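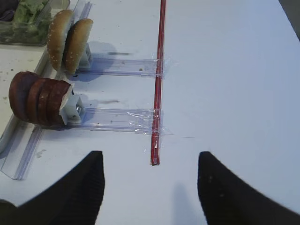
Sena Addo asks whether she has to hold the arm itself, or whether a task can be shown entirely from the desk. Either will do. Monadum accepts demonstrations by hand guiding and by remote control, and the two can be mixed within one task as long as each recording uses a single method from start to finish.

Which method should I start with?
Hand guiding, for anything where the path matters more than the grip. Remote control is better for fine closing movements, as your hands are out of the way of the wrist camera and the finger force is logged without your own push added to it. Food assembly work of the burger kind usually ends up on remote control.

What does the wrist camera need to see?
The thing being handled and the place the fingers will close. In the view at the head of this page both fingertips are visible, with the lower end of the red stick just beyond the gap between them, and the bun halves and meat slices standing at their holders further to the left. If the fingertips hide the target before they close, change the approach angle and record again.

Clear plastic parts give poor depth readings. Should I paint them?
No. Depth is not used for training in the current release. Clear tracks and tape are learned from the colour image, and highlights moving across them are tolerated. Keep the lamps where they are for the whole set.

How many demonstrations are needed?
It depends on how far the start positions vary. The Renari planner stops accepting new recordings for a task at 3000, and most users should stop long before that. Add recordings where the arm fails, then retrain. Fifty more of a case it already handles will change very little.

Can two people record the same task?
Yes, under separate operator names. Agree the order of steps first. If one person takes the upper item first and the other takes the lower, the trained policy may hesitate between them — this shows as a small sideways drift before the approach.

Do I delete failed attempts?
Delete those where the arm was stopped by the safety limit. Keep those where you missed, backed off and tried again, and mark them as "recovered" in the session list. Unmarked recoveries are treated as normal motion and will be copied, including the miss.

The remote control feels late. What is wrong?
Check the link setting first. Lag is usually caused by the preview stream sharing the control channel, which was the default until the September release. Move the preview to its own channel under Forkard > Link. If the delay is still noticeable, lower the preview rate. Do not raise the motion gain to make up for it.

Can I edit a recording afterwards?
You can trim the start and the end. Cutting out the middle is blocked, as the joint positions would jump at the cut. Pauses longer than 3 seconds are flagged but not removed.

Do crumbs and other debris matter?
Seldom for training. They do matter for the finger pads, where grip is lost gradually and later demonstrations no longer match the early ones. Wipe the pads between sessions, with the arm in hold.

Can recordings made with the Amoah hand controller be imported?
Yes, from version 2 of its export format. Earlier files have no finger force channel and will be refused. Mathis Charpentier keeps the conversion notes; requests go through the support form.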